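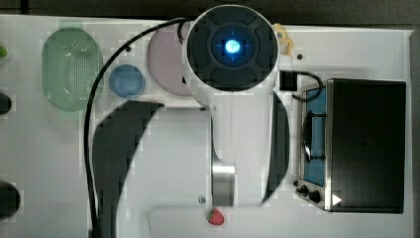 3 min read

I finally sorted the play kitchen things last week, which I have been putting off since March. They had been living in two cardboard boxes under the window and every time one of the kids wanted something, both boxes got tipped out. I decided to put everything on the white table and deal with it properly. The big items went along the top first: the green colander, with the little blue bowl beside it and then the pink plate. The toaster oven stayed out too. It takes up more room than anything else we have and I wanted to know where it was going before I bought any shelving.

My sister-in-law Anathi Xaba gave us most of this set when her two outgrew it. She had kept it in good order. We did not. Over the past year it got mixed up with crayons, bath toys, a bag of blocks and some real kitchen stuff that I had been looking for. I found three of my own teaspoons and the lid to the butter dish.

The first rule I made was that anything broken or chewed goes. That took care of a set of plastic knives and a pizza with no toppings left. The second rule was that anything real goes back to the real kitchen. I went back and forth on the colander for this one. It is a decent size and it would drain a pot of pasta fine, but it has been a helmet, a boat and a bed for a stuffed rabbit, so it stays with the toys.

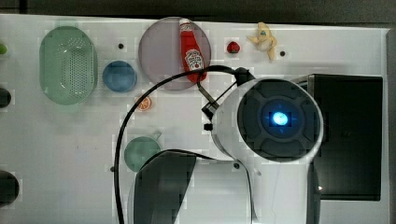
The food was the slow part. There was a lot more of it than I thought, and it came from at least four different sets, so none of it matches in size. The strawberry is small, the banana is soft, and the orange is only a slice. I thought about keeping just one set so it would all look right together and then decided that was for me and the kids would not care. What I did was pick out the pieces that get used. The banana gets used every day, mostly as a phone. The ketchup bottle is the favorite by a long way and goes on everything, including the strawberry.

Everything that did not make the cut went in a bag for Busisiwe Sithole down the street, who runs a playgroup out of her house and always says yes to play food. I told her she could throw out whatever she didn't want.

For storage I looked at a wooden unit from Pernberg. It was nice but it was deeper than the space under the window. I ended up at Wiltgate and bought a low open shelf called the Plokholm for $40. It came flat and took me 25 minutes to put together, plus some time looking for the screwdriver. Two of the holes on the back panel did not line up and I left those screws out. It does not wobble.
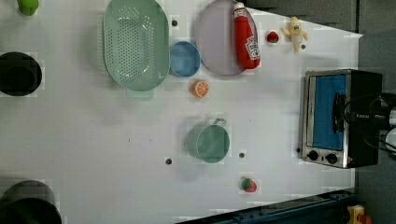 I had meant to buy matching bins as well, then I worked out that the colander could hold most of the food. So the strawberry, the banana, the orange slice and the rest go in there on the bottom shelf, where the little one can reach. The plate goes flat on the middle shelf with the bowl on top of it. The mug gets its own spot because it has a handle and falls off things if you stack it – I tried. Ketchup stands up next to the mug. The toaster oven is on top, pushed to the back against the wall.

I did not label anything. I labeled the art drawer last year and the labels were peeled off and stuck to the dog inside a day.

So far it has held up for six days. Things come off the shelf and most of them go back, not always to the same place. The bowl has turned up in the bathtub twice. If I did it again I would measure the window space before going to the store, and I would do the food first while I still had some patience.

Next is the closet in the hall. I have opened the door and looked at it.

2 comments · 3 shares

Recent posts
Getting crayon off a painted wall
The hall closet, part one
What we kept from the baby clothes
A cheap fix for the sticking back door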